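Waiting Corner Furniture: Layout, Upkeep and Reset Procedure
Project report, second-year Interior Facilities course
Group members: Keegan Lapointe, Aaliyah Bergeron, Ismail Alaoui
Supervisor: Lise Cormier

1. Scope

The report covers one seating corner in the Doucette building. The tasks were to record the furniture, set a fixed position for each piece, and write a reset procedure that a person new to the building can follow without help. Lighting and signage were handled by another group and are left out.

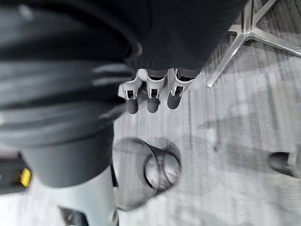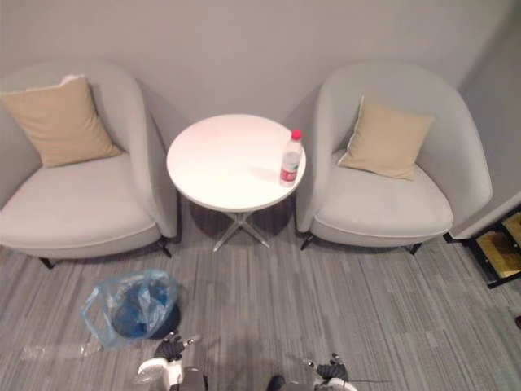

2. Furniture and layout

The layout was treated as a two-seat group with a shared surface. Seats placed side by side against a wall take less floor than seats facing each other, and they leave the walking route on the open side clear. The two light gray armchairs have curved backs and wrap-around arms, so a visitor cannot easily reach past the arm to the floor. Anything carried in by hand tends to go on the table between them. The table is small and round with a glossy white top, and a single water bottle set near its rim already stands closer to one chair than to the other. For this reason the reset procedure treats the tabletop as the first item to clear and the chairs as the second.

Each chair has one square beige cushion. The group considered removing the cushions, because they shift whenever somebody sits down. Aaliyah Bergeron argued for keeping them. The seats are deep, and shorter visitors lose back support without something behind them. The cushions were kept, with a rule for their position (section 4).

3. Measurements

All distances were taken with a steel tape and written down twice by different members. The gap between the table rim and the nearest part of each chair arm was set at 7 cm. A smaller gap causes the arm fabric to rub on the rim when a chair is pushed back. A larger gap moves the outer chair toward the corridor door.

Clear floor in front of the seats: 80 cm minimum, measured from the front edge of the seat. The building rules do not give a figure for this corner, so the value was agreed with the supervisor. It allows a cleaning cart to pass while both chairs are in use, although the cart has to be steered close to the opposite side.

The backs of the chairs stand close to the wall. Full contact was rejected. Upholstery pressed against paint leaves marks over time, and Oldřich Beneš of the maintenance office showed us two such marks in a room on the floor above. We did not set a number here. The instruction is that a flat hand should fit between chair and wall.

4. Reset procedure

4.1 Clear the tabletop. Bottles and cups with liquid in them are left for one hour in case the owner returns, then taken to the kitchen.
4.2 Wipe the tabletop with a damp cloth, then with a dry one. The gloss finish shows streaks if the second step is skipped.
4.3 Lift the cushions, brush the seats from back to front, and put the cushions back against the backrest, upright.
4.4 Place the table first and the chairs second. The metal base has an X-shaped set of legs, and if the chairs are placed first one of these usually ends up under a chair.
4.5 Check the gap on both sides of the table.
4.6 Empty the waste bin assigned to the corner and return it to its place.

The first draft had step 4.4 in the opposite order. Keegan Lapointe timed both versions. Chairs first took 319 seconds for the full reset on the slowest attempt, mostly because the table had to be pulled out and turned. We did not time the final version enough to give a fair average — the slowest attempt stayed under four minutes.

5. Fabric care

The upholstery is pale, and this is the main upkeep problem. Test swatches in a similar gray were stained with coffee, black tea and a cola drink, left for 60 minutes, and treated with plain water or with the diluted cleaner already stocked in the building. Water alone removed the cola. Tea left a faint ring in both cases. Coffee came out with the cleaner, but the treated area dried lighter than the rest of the swatch, so a full seat panel should be cleaned at once and never a single spot.

The swatches were new and flat. A used seat with creased fabric along the front edge may behave differently, and this was not tested.

6. Open points

Floor markers were discussed and not installed. Ismail Alaoui prepared a paper template for the table base, stored in the cabinet with the cleaning supplies. It should be replaced with a rigid one if the procedure is adopted in May.

The table has no fixed weight limit that we could find. Until one is supplied by the maintenance office, heavy items such as boxed paper should be put on the floor beside the seats, outside the 80 cm strip.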